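Lejla Janevski
6/19/18

1/ Notes on the folding automation at Wevstead, where I schedule the housekeeping shifts. We clean and do laundry in people's homes. 36 staff. The pilot started in April.

2/ Jivemel is the system that is supposed to fold clothes at our depot. It learns from recordings. A worker does the fold with a hand-held gripper that has a camera on it, and the software gets the video plus the finger motion.

3/ So the first thing automation changed was the job of the people who fold. They now fold some items by hand and some with two fingers on a tool. The second kind is slower. The old hourly targets did not allow for that, and I had to take recording time out of them.

4/ Recording is capped at 30 minutes per shift. The tool is held out in front of you over a low surface. Wrists first, then lower back.

5/ Dark fabric on a bed. Bunched in the first picture, folded in the second, gripper open and empty in both.
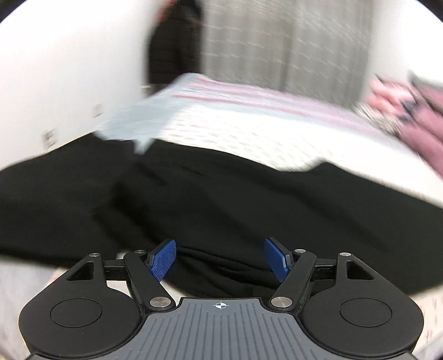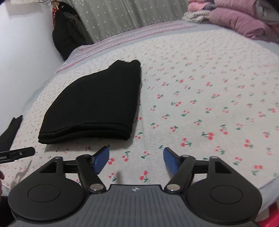 6/ Black cloth is the worst category. Edges are hard to find on video, and a layer underneath looks the same as a layer on top. Lachlan Kereama, who reviews the recordings, rejects more of these than anything else. Patterned sheets under the item cause him less trouble than I expected.

7/ Total accepted so far: 1119 recordings. Rejected ones are paid at the same rate. This was not in the first draft of the agreement and took two meetings to get in.

8/ What has changed in the rota: one reviewer post, new. One folding post at the depot, left open when someone retired. No layoffs. Whether the open post gets filled depends on the Jivemel results, and management has said so in writing.

9/ Skill question. The experienced folders skip steps with their hands that the tool can't skip. They had to relearn a shirt. Two of them asked to stop and went back to normal shifts without loss of pay.

10/ Next review is at 100 folds in a row at the depot with a person only watching. I'll post the count and the number of refolds.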